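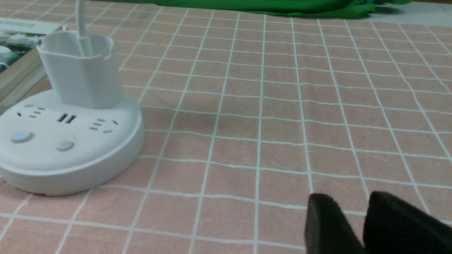
Round power strip with cup holder, on the pink check cloth

From: Plasow reading room desk
To: plasow-tables list
Subject: Re: [plasow-tables] Cloths, books and the outlet for the March swap

Replies are under each part of the earlier message.

> Are we keeping the pink check cloth on the display table? Someone
> at Ulard offered a plain gray one. Also, does the round power strip
> stay on top or go on the floor?

We're keeping the pink one. The gray one is too short for our table. The strip stays on top. Last time it was on the floor and people had to crawl under the cloth to plug in a phone. The cup part can hold pens or a phone while it charges. Please don't put drinks in it.

> How many books can go out at once? The list has 1,767 titles on it
> now and I can't tell what is meant for the table.

The list covers everything in the back room, so don't work from that. Put out up to 5 on each table and keep the rest in the crates. Stacks are fine as long as the spines face the same way. The Chinese titles can go out with everything else. We had requests for them from the Myung Street branch.
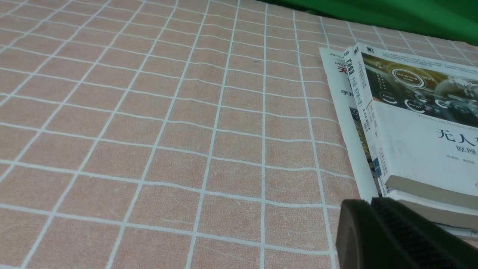 Setting up

The room opens to us at 2 in the afternoon. Green cloth goes up first, then the table cover, then books. If you do the cover first it gets walked on while you're hanging the green. Pull the cover flat from the corners. It still wrinkles a little and that's OK. Mema has the key to the supply closet, and spare clips are on the second shelf.

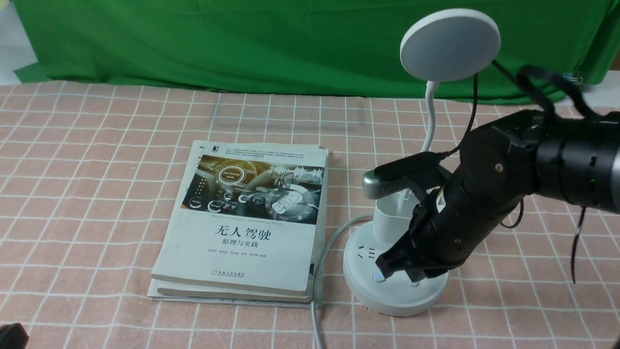
I also need to settle the sign-out sheet before we open. Last year we wrote down short titles only, and two returns went to the wrong crate. This time please copy the full title, with the subtitle. For the self-driving book that means 无人驾驶 and then 原理与实践 from the smaller line under it. If you can't write the characters, put down "driverless, white cover, car interior" and I'll fill in the rest. Sheets go in the folder at the desk by 5.

> Do you want the crates labeled again?

Yes, same labels as before, on the short side.

Plasow reading room desk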